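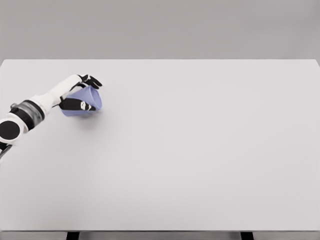 Search this journal Search Advanced search

3.2 Reuse of cups at the Plosgate canteens

The second part of the study concerned the deposit scheme for drinking cups, which ran in the Plosgate canteens from January until the end of the spring term. Under the scheme, a customer paid a small deposit at the till and received it back when the cup was returned to a collection point. Disposable cups remained on sale throughout, at the same price as before, so that customers were free to choose between the two.

Figure 2. Cup in translucent plastic, pale blue-violet, with the rim wider than the base.

Over the whole period, 1,066 cups were issued across 13 collection points. Of these, 399 had not been returned when the scheme closed. Losses were spread unevenly. The canteens near the bus station lost far more cups than those inside office buildings, where staff passed a collection point on the way back to their desks. Segers found a similar pattern in her earlier work at Brodberg, although the deposit there was higher and the cups were sold with a lid.

A short questionnaire was handed out at the tills and completed by 135 customers. Most said that they understood how the deposit worked, but many were unsure whether a cup bought in one canteen could be handed back in another. It could, and the posters said so in small print at the foot of the sheet. Several respondents wrote that they had kept a cup at home and meant to bring it back later. We have counted such cups as unreturned, in keeping with the method set out by Contreras.

Washing was carried out by Tilier under its existing contract for plates and cutlery. The firm collected cups every evening except Sunday, when the canteens were closed. Early in the term the cups were stacked too tightly in the crates and came back marked on the outside - a fault that was put right by using crates with dividers. Complaints about the look of the cups fell after that change, but we did not record them in enough detail to give a figure.

Two limits should be noted. The questionnaire reached only those customers who stopped at the till, and so left out anyone using the vending area. The scheme also ended before the summer, when sales of cold drinks are usually at their highest. Section 3.3 sets out the costs borne by each canteen.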